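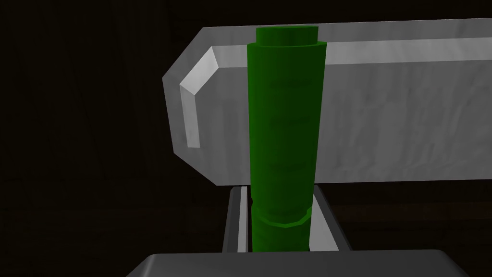 Players wanted for a Commander and cube group in Clillcombe

Hello! I'm Chanida Ongart and I run a small card night above the shops in Clillcombe. We've been going for a good while now, we've lost a few regulars to new jobs and new babies, and I'd love to find people to fill the chairs before our next league starts in March. If you like big silly multiplayer games, or you've always wanted to draft a cube and never had enough mates to do it with, please read on.

Most evenings we play Commander in pods of four. Then, once a month, we put the decks away and draft my cube, which everyone calls the Boonchu (it's named after my nan's dog, long story). It used to be a tidy little list and it has got completely out of hand. I cut it down to 292 cards for one season, everybody moaned, and now I've got a box of 1101 to pick from and I change the mix every time. There's far too much green in it. I like ramp, I like enormous creatures, and I'm not sorry.

What sort of player am I after? Friendly, mainly. I don't mind if you learned last summer or you still have your cards from school. We've got one chap who only plays precons straight out of the box and he wins more than I do. What I do ask is that you talk about your deck before we shuffle up. If it wins on turn three, lovely, tell us, and we'll all get our nasty ones out. If it's a pile of squirrels, say that too.
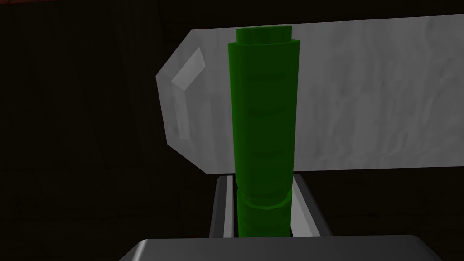
Proxies are fine, by the way. I'd rather play against your good deck than your bank balance. Just print them so they can be read from across the table, and sleeve them the same as the rest, please. No handwriting on the back of a basic land (I did this for years and I know how annoying it is).

I'm also looking for 2 people to help me test the new version of the cube. This is a bit more of a commitment. You'd play some extra drafts with me at the Clamivdale end of town, write down what you picked early and what you never wanted to see again, and be rude about my favourites. I keep it all in a spreadsheet called Itell, and you'll need to be happy typing your notes into it the same evening, while you still remember them. There's no money in it, but I'll feed you, and you get to keep one slot in the cube for any card you like. Any card! The last tester chose something horrible and I've honoured it. 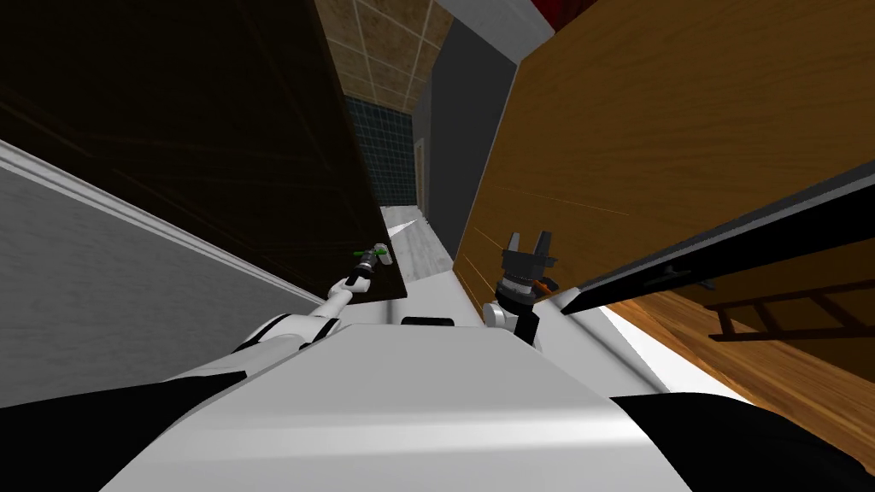

When and where

Doors open at 6.30pm and we try to start the first game by 7. Last games finish by 10.30pm, or we call it a draw and argue on the stairs. The address is 102 Clamivdale Road, the blue door next to the chip shop, up one flight. Sorry, there's no lift, but if stairs are a problem tell me and we'll play in the back of the café instead, we've done it before and the chairs are better.

What it costs

Three pounds a night towards the room. Your first visit is free. Cube drafts are the same price and you don't need to bring any cards.

How to join in

Drop me a message through the contact form with your name, how long you've been playing and what you like to play. If you want to be a cube tester, put "tester" at the top and tell me which card you'd throw out of every cube for ever. Under-16s are welcome with a grown-up, who can play too or just sit and drink tea.

I answer messages in the evening, so give me a day or so!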